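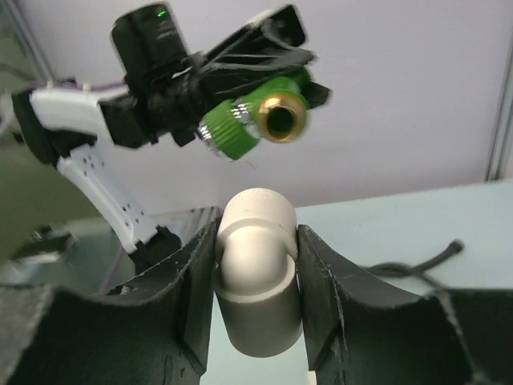 Negin wrote back before I was even out of bed to tell me that I'd got the bread completely wrong, that the flat one at Stosamer is baked against the wall of the oven and never on a tray, and that if I'd gone after five like she said I would have seen them doing it. So, fine. I went back today, after five, and she's right. And I'm so glad, because I got to eat the whole dinner a second time in one week!

I want to get it down while I still have the taste of it. Started with the eggplant again. It comes in a shallow bowl with dried mint and fried onions and a swirl of something sour and white (I asked, it's whey, cooked down until it's thick), and you scoop it up with the bread while the bread is still too hot to hold properly. The first time I thought the smoke was the best part. Tonight it was the onions. They go dark brown, nearly black at the tips, and they're sweet and then a tiny bit bitter right at the end. I could have eaten a bowl of those with a spoon.

Then the lamb shank with the dill rice and fava beans. Koen had the sour cherry rice with chicken and wouldn't stop moving his plate out of my reach, but I got three good forkfuls in. It's much less sweet than I was afraid of. The cherries are tart enough to make your jaw ache a little and they turn the rice pink in patches. Next time I'm ordering my own. The crust from the bottom of the pot costs extra and they run out of it, so you have to ask the minute you sit down. We got the last piece. There was a table of six behind us who asked right after, and I felt bad for as long as it took to break it in half.

Only thing I didn't love was the yogurt drink, which was saltier than last time and had gone flat. Koen finished mine. He also said the soup needed lemon and I told him he says that about every soup.

We talked a lot about Peeters on the way home. I miss that place. It was never fancy, 16 seats and a bathroom you had to walk through the kitchen to get to, but Riet Bosman's mussels on a cold night were as good as anything I've eaten, and she'd give you a second basket of fries if she thought you looked tired. Since it closed I've been sort of drifting between places and not caring much. I had that whole stretch in the fall where I ate the same takeout noodles over and over and told people I was saving money. I wasn't, not at that price! So it's a real pleasure to be this excited about a menu again, lying here planning which rice goes with which stew.

Other things to try, before I forget:

The herb stew with the dried limes. Imtiaz says to poke the limes with your fork and squeeze them into the sauce, but to stop before you get to the seeds.

The pomegranate and walnut one, with duck if they have it. They didn't tonight.

The saffron ice cream. We were too full both times, which is poor planning on my part.

Imtiaz also wants us all to go to the new Bengali lunch counter on the canal side, Claderent. He's been once and sent me a message so long I had to scroll. Mustard fish, lentils with coconut, a fried pumpkin flower thing they only do until 2. He says the fish has bones and I'm not to complain about it. I never complain about bones. I complained one time, about one bone.

Els can't come until her shifts change, so it might have to wait for December. I'd rather wait and have her there, she orders better than any of us and she always gets the odd vegetable dish at the bottom of the page that turns out to be the one we fight over.

Tried to make the onions myself when I got home, at ten at night, with my coat still on. Cut them too thick. They went soft and pale and then burned all at once while I was looking for the mint. I ate them anyway, on toast, with a lot of salt, and they weren't bad. I've got 500 grams of onions left and tomorrow I'm slicing them properly thin and starting them in more oil.

Must text Negin and ask if she puts flour on hers. And admit she was right about the bread.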